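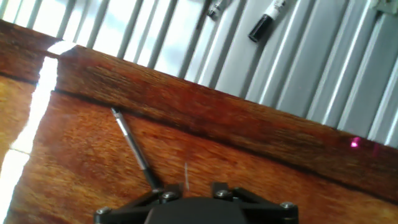

We reached the Maruyama lab at Cernport a little after two, and I could have stayed until they locked up! Aoi Kubo showed us Kistinetti, their planning software, and she let us poke at everything.

What I loved was the replanning. She changed a goal on the laptop and a fresh path came up in 22 milliseconds, drawn over the old one in green. The planner keeps 400 candidate grasps per object and throws out any that would bring the fingers too close to the wood (I asked for the cutoff and forgot to write it down).

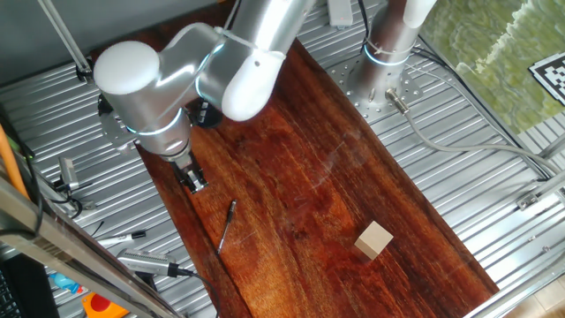 *The arm over the board, with the pen and the small cube.*

The log viewer is next on their list, and I'm going back in March to try it.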